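走廊里的一地小黑菱形:和吕爱国聊收拾过道

最后更新:2019年5月18日

吕爱国一开口就说到了地砖。我本来准备了一串问题,想从衣柜问起,再问厨房,最后才轮到过道,结果他把顺序整个倒了过来。“你先低头看地,”他说,“一个家收拾得顺不顺,走廊的地面最清楚。”

我很喜欢这句话,当场就把提纲合上了。后来那一下午我们几乎只聊走廊,聊了那种大块的浅色亮面砖,聊了砖角上嵌着的小黑菱形,聊了抹布、床单、毯子、门槛,还有他那套“先软后硬”的捡东西办法。回家路上我一直在想自己家那条过道,晚饭都没做,先蹲下去擦了一遍!

他住在 Dakunthorpe,房子不算大,走廊也窄,两个人迎面走要侧一侧身。搬进来的时候,他最先看上的就是这片地。“别人看房看窗户,我太太看灶台,我盯着地上的小菱形看了半天。中介以为我嫌地砖旧,赶紧说可以换。我说千万别换!”

他讲起这种铺法,整个人都精神了。大砖把角切掉,四块砖碰头的地方空出一个小小的斜方块,再嵌一片黑的进去。浅色砖大片大片地铺开,容易显得空,有了这些黑点,眼睛就有地方落脚。他小时候在外婆家见过类似的,那边的砖没这么亮,黑片也磨得发灰了,他和表弟拿它当跳棋盘,从这头跳到那头,踩到缝就算输。

“所以我收拾走廊,多少有点玩的心情在里面,”他笑着说,“我会想,先把这一块的黑点露出来,再把那一块的露出来。东西捡走了,菱形一个一个冒出来,看着就高兴。”

我问他,走廊上最常出现的东西是什么。

“布!”他答得飞快。换下来的被套,晒干了抱回来的衣服,沙发上滑下来的毯子,客人来时铺过的垫子。他家洗完烘完的东西都要穿过走廊,抱的人手里一满就看不见脚下,走到一半掉一件,再走几步又掉一件。碰上换季,走廊就成了中转站,什么都先往地上一放。

他并不反对把东西放在地上。这一点我挺意外的,写收纳的人多半把“不落地”挂在嘴边。吕爱国的意见是,换洗的日子就让它落地好了,反正都要洗,要紧的是当天捡完。“你让一家人抱着一大堆被单还要讲究姿势,那谁还愿意帮你洗?落就落了,我来捡。我喜欢捡。”

他的规矩是先软后硬。软的东西占地方,体积又蓬,一件毛茸茸的东西摊在地上,能盖住好大一片砖,底下压着什么完全看不出来。所以要先收软的,收的时候两只手都伸出去,手指张开,从两边往中间拢,整件提起来。一只手去拎的话,往往只拎起一个角,剩下的拖在地上,顺便给地砖抹了一道灰。提起来以后先停一停,看看有没有小东西跟着滚出来,发卡、笔帽、遥控器的电池盖,他都捡到过。有一回提起一条毯子,掉出来一只他找了整整一个 2 月的袜子。

“那只袜子我都当它去世了,”他说,“另一只还留着呢,幸好留着。”
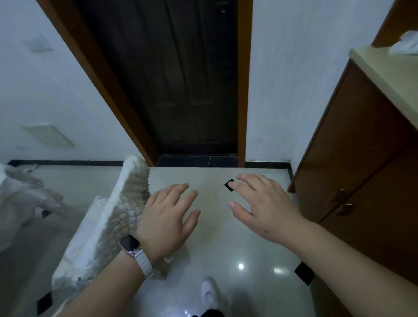

Shivam Kaushik 听说了这个办法,觉得次序应该反过来才对,先把硬的小东西找出来,免得一提布,零碎满地乱滚,滚到门底下更难找。他还说,亮面砖太滑,一颗纽扣能从走廊这头溜到那头,追都追不上,他在 Ledinport 的家里就吃过这个亏,现在宁可先把布轻轻摸一遍,摸到硬的就掏出来,然后才动布。

我把这番话转述给吕爱国,他听完拍了一下膝盖,说有道理,接着又摇头。“摸一遍当然好,我有时候也摸。可是你想,早上赶着出门,谁有工夫给一堆床单做检查?我宁愿让它滚。滚出来我就看见了嘛!亮砖的好处就在这里,一个小黑东西在上面动,特别显眼。”

说到这里他又补了一句,说黑的小东西如果正好停在黑菱形上,那就麻烦了。他有一次找一颗黑扣子,来回走了几趟都没看见,最后是光脚踩到的。他把这当成好笑的事讲,讲完自己先笑得不行。

“那 Shivam 是对的?”我问。

“黑扣子这件事上,他对。”

两个人其实有不少共同的看法。他们都认为走廊里不应该摆太多篮子。我原来以为,布容易掉,那就在走廊里放一只大篮子接着,多省事。吕爱国试过。他买了一只深的,放在过道一侧,结果全家人走过去都要绕,绕来绕去,篮子边上又堆了一圈东西。篮子有一种吸引力,他说,放一只篮子,就会有人往篮子旁边扔。后来他把篮子挪进了洗衣的角落,走廊中间重新空了出来,人走起来畅快得很。

“走廊就是给人走的。你把它当房间去布置,它很快就不像走廊了。”

我听着觉得痛快。我自己就在过道里塞过一个鞋凳、一个花架和一面立镜,每次吸地都要把三样东西搬来搬去。当晚我就把花架撤了,镜子还在犹豫。

再说回那片地。聊到怎么擦,吕爱国的兴致又高了一截,起身去拿他的工具给我看。没什么稀奇的,一只桶,两块旧毛巾,一把细头的刷子。刷子是 Brelen 的,他用了很久,刷毛有点歪,刚好能斜着插进砖缝。他说新的时候反而没这么好用,太直了,要跟它磨合。

亮面砖最怕水痕。水拧得不够干,擦完当时看着亮,灯一打上去,一道一道的都出来了。他的做法是用两块毛巾,前一块湿的走过去,后一块干的跟上来,中间隔不了几步。他不用拖把,嫌拖把碰不到边角,尤其踢脚线和地砖相接的那条线,拖把头一撞就过去了,灰全挤在缝里,时间长了结成一条硬边。他蹲着擦,擦到墙根就用毛巾裹住手指,顺着走一遍。

“蹲着擦累不累?”

“走廊窄啊!窄有窄的好处,两下就到对面了。你要我蹲着擦客厅,我肯定不干。”

他从最里面的门那边开始,一路退着往外擦。门槛那一条单独处理,他管那里叫“灰的终点站”,风从门缝里钻进来,把灰推到门槛跟前就推不动了,于是都停在那儿。他先用干刷子把灰刷出来,再上湿毛巾。如果一上来就用湿的,灰变成泥,糊在门槛边上,要多费好几倍的力气。这个教训他吃过不止一次,讲的时候还在替当年的自己着急。

他讲到嵌在砖角的小黑片,语气忽然温柔下来。这些小片最容易被忽略,黑的嘛,不显脏,擦地的人都盯着浅色的大砖看。可是小片四面都是缝,缝里一积灰,菱形的边就糊了,远远看去像是胖了一圈。把四条边刷干净,它马上又尖尖的,利利落落的。他给我演示手势,食指和中指夹着刷子柄,手腕几乎不动,沿着菱形走一圈,到了尖角顿一下,再拐过去。

“一次刷多少?”

“看心情。我有时候听一个广播节目,40 分钟的那种,节目放完我就停,刷到哪里算哪里。下回从那里接着刷。没有人规定一条走廊必须一天弄完吧?”

我特别喜欢他这种不慌不忙的劲头。很多讲家务的文章读完让人觉得欠了一屁股债,和他聊天却只让人手痒,想马上去找一把刷子。

他也有讲究的地方。比如不打蜡。有亲戚劝他打蜡,说打了更亮,他坚决不肯。砖面已经够滑的了,再滑下去,抱着一摞床单走过去就是在溜冰。另外蜡会流进缝里,缝一旦发黄就很难看。他也不用气味冲的清洁剂,平时就是温水,油渍才加一点洗洁精,加完还要用清水再走一遍,不然脚踩上去发黏,灰也跟着黏上来。

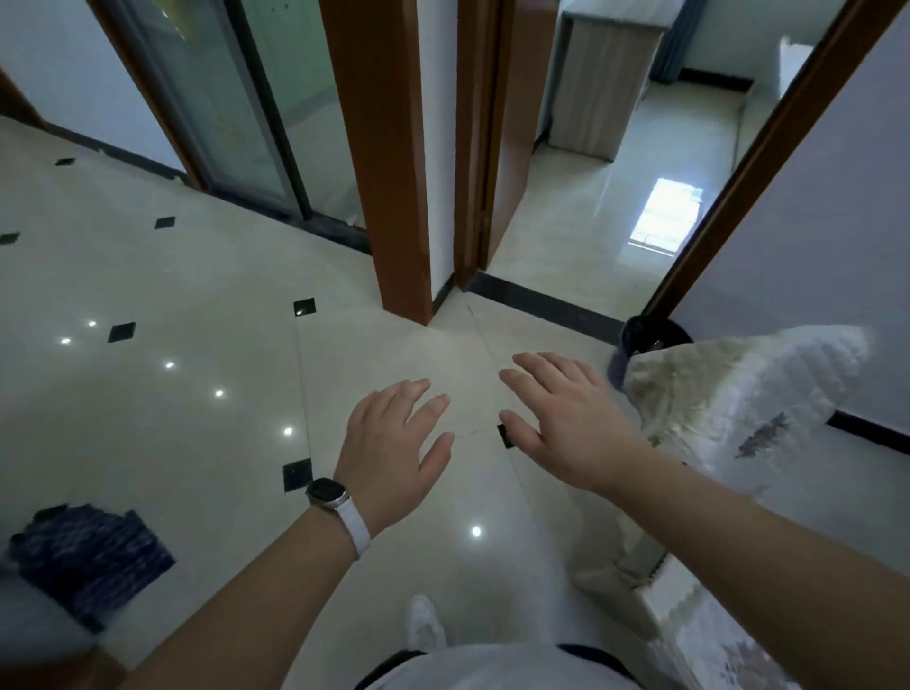
缝的颜色他研究过好一阵。早些年有几条缝掉了粉,他去 Ledinport 找补缝的料,跑到一家叫 Shukla 的铺子里,老板拿出一叠小色板让他挑。他以为白就是白,一看傻了眼,有偏灰的,有偏黄的,有一种叫不出名字,像放凉了的米汤。他把色板借回家,趴在走廊地上一张一张比,白天比一遍,晚上开了灯再比一遍,两遍挑出来的居然不是同一张。

“你猜我最后听白天的还是晚上的?”

我猜白天。他得意地摆手,说听晚上的。全家人白天都在外头,真正在走廊里来来去去是晚饭以后,那时候开着灯,当然要以灯下的样子为准。我听了连连点头,这么简单的道理,我挑窗帘的时候怎么就没想到呢,站在店门口的太阳底下选了半天,挂回家一看像换了一块布。

补缝那次花了他 21 块钱的材料,收据还夹在一本旧菜谱里。他翻给我看,顺带又翻出一张纸,上面画着走廊的草图,格子画得歪歪扭扭,每个角上都点了一个黑点,旁边写着几月几日补了哪一条。字很小,铅笔写的,有些已经蹭花了。我问能不能抄一份,他说抄它干什么,你家的缝又不长这样。

关于灯,他也有一大堆话。亮面砖会把顶上的灯照下来,一点一点落在地上,他觉得好看极了,说晚上关了别的灯只留走廊的,地上像有几颗星星。不过他也承认,刚搬来那阵子不习惯,老觉得地上有水,走到跟前伸脚去试,一试是干的。家里的长辈来住,他会提前讲一声,免得人家也去试。后来他发现这些亮点有个实际用处,拿来检查擦得干不干净。蹲低一点,斜着看亮点的边,边是清楚的,那块砖就擦到位了;边发毛,说明上面还有一层薄薄的东西。他换着位置看,亮点也跟着他挪,一块一块砖就这么查过去。

这个办法我回家试了,真的灵!我家是哑光的砖,亮点没有那么清楚,可是贴近了看也能看出深浅来。我先生从房间出来,问我脸贴着地板在找什么,我说在找灯。

墙的事我们聊得少一些。走廊窄,墙面难免被蹭到,抱东西的人胳膊肘一拐,篮子边一碰,白墙上就多出一点淡淡的印子。吕爱国对这个看得很开。他试过用橡皮擦,轻的能擦掉,擦重了反倒把漆面擦亮一块,比原来的印子还扎眼。现在他隔上一段日子用微湿的布带一带,带得掉就带,带不掉就留着,等哪年刷墙一起解决。踢脚线是黑的,倒是很给他省心,鞋尖碰上去看不大出来。不过黑的显灰,他每次擦完地,毛巾翻一面,顺手从上沿抹过去,抹下来的灰能把他吓一跳。

门他更在意。深色的木门带凹凸的门板,好看是好看,凹进去的地方爱存灰,尤其下半截,离地近,布上掉的绒毛都往那里飘。他用一支旧毛笔扫那些凹槽,从上往下,扫完门再擦地。顺序要是反了,地就白擦了。他说自己年轻时候做事老是反的,先擦地再掸灰,掸完发现地上又一层,气得坐在走廊里吃了一整包饼干,饼干屑又掉一地。

我笑得录音里全是我的声音,整理的时候有两句他的话都没听清。

聊到后来,话头绕回了布。我想知道捡起来以后怎么办,毕竟很多人和我一样,捡的时候雄心勃勃,捡完往床上一堆,床上又成了另一个走廊。吕爱国说他也堆过。现在他在捡的时候就分了手,要洗的搭在左胳膊上,不用洗的搭在右胳膊上,走到走廊尽头,两边各自放下,左边的进洗衣机,右边的当场叠。他强调“当场”两个字,说布这种东西放下超过一顿饭的工夫,就再也不想叠了。

蓬松的大件他单独对待。毛绒的垫子、绗缝的毯子之类,提起来以后先在门外抖一抖,抖完对折,再对折,卷起来立着放。平着摞会把绒压塌,压久了这一面和那一面摸起来像两样东西。他还教我一招,卷之前用手逆着毛捋一遍,灰和头发会浮到表面来,一捏就走。我问是跟谁学的,他想了想,说是跟外婆看来的,外婆不讲,他就站在旁边看。

“她也先软后硬吗?”

“她什么都不落地!她要是看见我把被单扔走廊里,会拿鸡毛掸子追我的。”

Shivam Kaushik 后来托我又带了一个问题,问他遇到特别大的一堆怎么下手,比方说一家人的床单被套全换下来的那天。吕爱国认真想了好一会儿。他说遇上这种大堆,他不从顶上一件一件拿,他从边上找一个角,顺着角把那一件慢慢抽出来,抽得动就抽,抽不动就换一个角。从顶上拿,拿走一件下面又散开一圈,越拿摊得越大。从边上抽,堆会自己塌下来,越抽越小。最底下那一件往往最脏,它贴着地,替别的布垫了底,他会把它翻过来包住其他几件,一起抱走,像包粽子。

这个回答我原样发给了 Shivam。他回了一个很长的句子,大意是包粽子他服气,小东西还是要先摸出来。看来这件事他们还有得争,我乐意当传话的。

走之前我又问了个俗气的问题,问他有没有算过自己家走廊到底有多少个小菱形。他立刻说出来,全屋带走廊一共 223 个,说完有点不好意思,解释是有一年发烧在家,走来走去数的,数了两遍,两遍一样。补过的有 6 个,都在靠厨房那一头,搬冰箱的时候磕坏的。补的那几片是托 Shukla 的老板找来的旧货,颜色配得极好,他让我去认,我弯着腰看了老半天,一个也没认出来。

他高兴坏了,说连他太太也认不出来,全世界只有他自己知道是哪几个。我求他指给我看一个,就一个。他站在那里考虑了半天,用脚尖往前点了点,又缩回来,说再让我猜一次。

回来以后有朋友问,刷缝到底用什么样的刷子好。我照着吕爱国那把去找,同款的 Brelen 已经不好找了,他自己的建议是随便一把旧的细头刷子,毛别太软,用热水泡一会儿,趁软把毛往一边压弯,晾干就是那个角度。我压了两把,一把弯过头了,现在拿来刷水龙头后面,另一把正合适。昨晚我刷了从卧室门口到书房门口的一段,刷到一半膝盖疼,垫了条毛巾继续。我家没有小菱形,只有普普通通的十字缝,刷出来也挺好看的!

下一次去 Dakunthorpe,吕爱国答应教我补缝,他说要挑个不下雨的日子,开着门让它慢慢干。我已经把色板借好了,准备照他说的,晚上开了灯再比。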